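Keeping a Home Reading Collection in Usable Condition

Small libraries of novels, poetry and literary journals suffer most from light, damp and bad shelving. The notes below cover the ordinary paperback and the cloth-bound hardcover. Rare or valuable books need a conservator.

Shelving

Stand books upright, spine out, and keep volumes of similar height together. A tall book next to a short one loses support at the top of the board and will warp over time. Fill each shelf so that a book can be pulled by gripping the middle of the spine, with a finger on either side. Pulling from the head cap tears it.

Books thicker than the width of your hand, such as collected letters and one-volume encyclopedias, should lie flat. Stack no more than two.

Leave a gap between the back of the books and an outside wall. Air trapped against cold plaster is where mildew starts. In the Kadside reading room, which has solid brick walls, the shelves stand on battens for this purpose and the bottom shelf is left unused.

Light

Pulp paper yellows quickly in daylight, and red and purple cover inks fade first. A north-facing wall is best. If the only free wall gets direct sun, hang a lined curtain or a plain cotton sheet across the shelves during the brightest hours. Lamps should not be clipped to the shelf itself.

Dusting

Dust the top edges twice a year with a soft, dry paintbrush. Hold the book firmly shut and brush away from the spine. Do not use spray polish or a damp cloth anywhere near paper. If a vacuum is used, tie a layer of cheesecloth over the nozzle and set the suction to low.

Journals and other stapled issues

Staples rust, and the rust travels into the fold. Check older issues once a year. If a staple has gone brown, open the issue at the center, lift the prongs with a blunt knife and draw the staple out from the back. Resew through the same holes with linen thread, using a simple pamphlet stitch.

Firouzeh Ansari keeps a full run of the quarterly Werstead, 90 issues, in upright file boxes with a sheet of stiff card every 6 issues. The card stops the thinner numbers from slumping. She writes the range on the box in pencil.

Musty paperbacks

A musty smell can often be reduced, though rarely removed. Put the book in a lidded box with an open dish of baking soda, keep the two apart, and leave the lid on for around 2 weeks. Fan the pages every few days. Books with visible mold should be bagged and kept away from the rest of the collection.

Loose pages

Use a thin line of PVA glue along the inner edge of the page, applied with a toothpick. Seat the page squarely, put waxed paper on both sides and leave the book under a weight overnight. Adhesive tape yellows and lifts the print when removed.

Reading in bed

Most damage to novels in regular use happens in bed. Spines crack when a book is left face down and open on the mattress, and hand cream marks the fore-edge. Close the book on a slip of plain paper and put it on a table before sleeping.
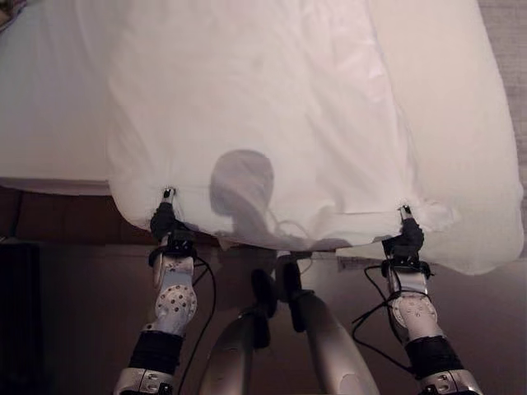
White bedding, creased and hanging over the edge.

Pale bedding also picks up color from new cloth bindings. Rub a white tissue on the cover first. If color comes off, keep a paper jacket on the book.

Cataloging

A notebook is enough for a small collection. Illia Tkachenko lists his 253 volumes of fiction in translation under author, translator, year of printing and shelf. The translator column is worth the extra space when two versions of the same novel are on hand. His entry for Sandari, the Levchenko novel, runs to two lines, one for each translation. Record loans in the back of the same notebook, with the borrower's name and the month, and rule the line out when the book comes home.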